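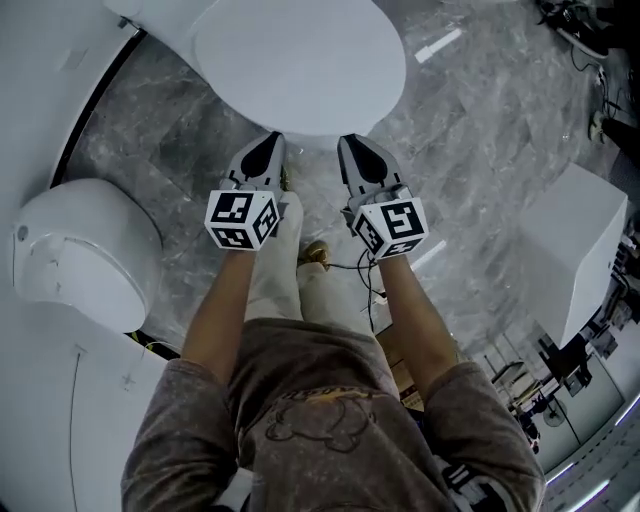 Care and Setup of the Hand-Held Gripper Station
Speaker notes, Skolcombe technical staff session
Speaker: Ermira Dumitrescu

Opening

Good morning. Thank the hosts at Skolcombe and acknowledge Els Vandenberghe, who wrote the first edition of the station procedure and will take questions with me at the end.

State the scope. The talk covers one station, the paired hand-held grippers at Masanja, and how it is prepared at the start of a shift, kept in order during the day, and repaired when a part fails. Training of the control policy is outside the scope and will be presented separately by the Vostanik group.

Section one: the grippers

The station uses two grippers, one for each hand of the operator. Each has a white and gray finger assembly, a black pointed fingertip pad, and a white cube at the base printed with square marker codes. Our tracking software reads hand position from the cubes. The cube is therefore treated as a measuring part, and it is not to be used as a handle.

Ask the audience who has picked one up by the cube. Pause.

Inspection before each shift:
Look at every printed face of the cube under the room lights. Replace a face that is scratched, lifted at a corner, or shiny from handling.
Hold the finger assembly and try to turn the cube with two fingers. Any play must be corrected before recording starts.
Open and close the fingers slowly through the full travel. They should move without catching.
Compare the two fingertip pads. Pads are changed as a pair, even when only one is worn.

Do not use solvent on the markers. A dry cloth is sufficient. (One set was lost to solvent in November. Mention it briefly and do not name the shift.)

Section two: cables

Cable faults account for most of our lost time. The service log for the station holds 242 entries, and more than half concern a cable or its connector. I will not read them out.

The cable should leave the gripper with a free loop, long enough that the operator can reach the floor without pulling on the connector. It should not be long enough to pass under a shoe. When work is done low down, over floor tile, the loop will rest on the floor, and the operator should check where it lies before stepping back. Colleagues standing nearby have the same duty. Their own cables are to be kept to the side of the work area.

If the signal drops during a recording, stop, set the gripper down, and reseat the connector once. If it drops again, change the cable. Repeated reseating has damaged 5 connectors so far, and the connector costs more to replace than the cable.

Section three: the work area

Polished tile reflects the room lights, and a bright patch behind a marker can cause the software to lose it. Walk the area with the camera view open and note where the reflections fall. Move a lamp if possible. Move the task if not.

Floor positions may be marked with short strips of tape. Remove old strips when the layout changes. At Masanja we found two layouts marked on one floor, and a full afternoon of recordings had to be sorted by hand.

Section four: repair

Replacement of a fingertip pad is done at the bench by any trained operator. Replacement of a cube is done only by the maintenance desk, and calibration must follow. The form is Skistesico form 2918. Both signatures are required, including on night shifts.

After any repair to the finger assembly, check the closed position against the reference block and record the reading in the log. A gripper without a reading is to be kept off the station.

Els will add a remark here on storage. Allow her the time. Her main request is that grippers be hung up at the end of the shift, with the cable coiled loosely and never wrapped around the fingers.

Questions

Likely questions: spare pad stock, who holds the key to the parts cabinet, and whether the procedure applies to the older pair. It does, with the exception of the reference block check.

Printed copies of the procedure are on the table by the door. The current revision is dated 2019-12-29. Please discard earlier copies.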